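Cómo trabajar con dos pinzas de mano sobre piezas grandes: reglas de buena práctica

Autor: Siamak Bakhtiari
Actualizado: 15 de enero de 2019

Esta guía es para los operadores que graban demostraciones con pinzas de mano en los talleres de Cladow. Trata solamente el caso de láminas planas (cartón, cartulina, fieltro) que se presentan junto a un objeto voluminoso. Para piezas pequeñas sobre mesa sirve la guía anterior, la del proyecto Dresari.

Antes de empezar

Revise los dedos de la pinza. Deben estar bien fijados a los brazos y sin restos de pegamento en las ranuras. Limpie las ventanas de los sensores con un paño seco, sin alcohol. Anote en la hoja de sesión el número de la etiqueta de cada pinza; si la etiqueta está despegada, la pinza no se usa hasta que tenga una nueva.

El objeto grande debe quedar apoyado de manera que no ruede ni se incline cuando se le toca. Deje libre un espacio de 50 cm a cada lado para mover los codos. Las personas con pelo largo lo llevan recogido.

Agarre de la lámina

1. Abra la pinza por completo y acérquela al borde de la lámina.
2. Cierre despacio. La lámina debe entrar recta entre los dos dedos.
3. Levante la lámina en posición vertical y espere dos segundos antes de desplazarla.
4. Acérquela al objeto sin empujar. Si la lámina se dobla, pare y repita desde el paso 1.
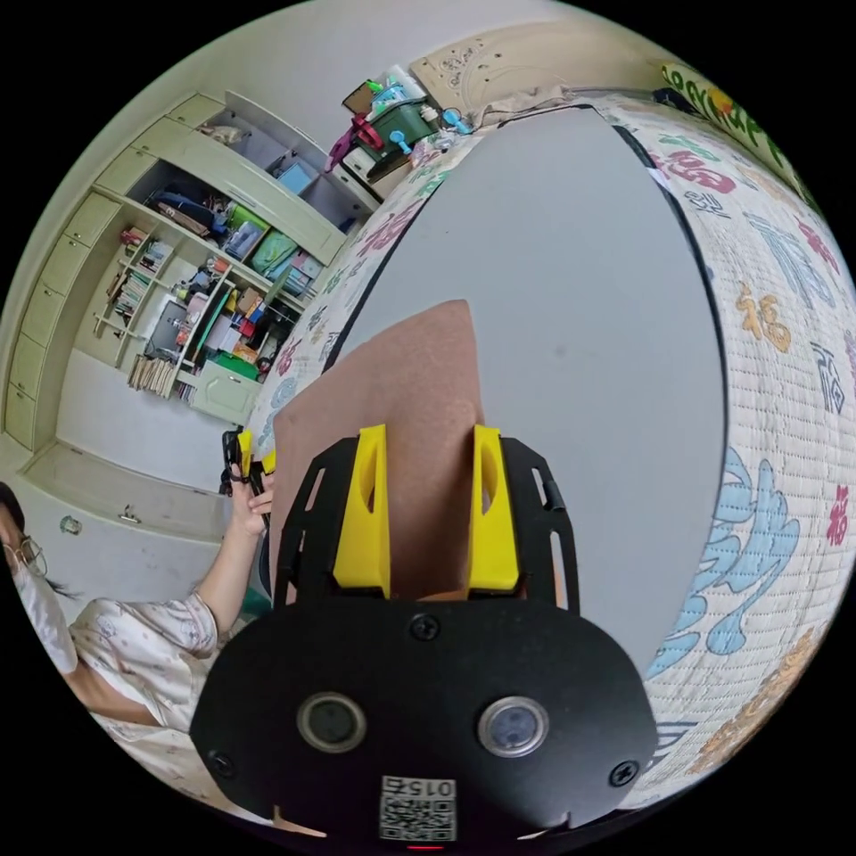
Lámina de cartón sujeta en vertical junto al objeto acolchado. A la izquierda, la segunda pinza.

Trabajo con la segunda pinza

La segunda pinza se mantiene vertical y cerca del borde de la lámina, pero no la toca hasta que la primera esté quieta. La regla es simple: una pinza se mueve y la otra espera. Cuando las dos se mueven al mismo tiempo, los dedos pueden chocar, y en el registro es difícil separar qué movimiento corresponde a cada mano.

No cruce los brazos por delante de los sensores. Si necesita cambiar de lado, suelte la lámina, retire las dos pinzas y comience otra toma.

Duración y descansos

Una toma dura como máximo 40 segundos. Después de 11 tomas seguidas se hace una pausa, aunque el operador no se sienta cansado. En Cundalgate aplicamos antes un límite más alto y la muñeca lo notaba al final de la jornada.

Qué tomas se descartan

Se descarta la toma si la lámina cae, si un dedo engancha la tela del objeto o si otra persona entra en la zona de trabajo. No borre el archivo: márquelo como descartado y escriba el motivo en la hoja Karimi, columna de observaciones. Las tomas lentas o con una corrección pequeña se conservan.

Al terminar, deje las pinzas abiertas en su soporte y firme la hoja.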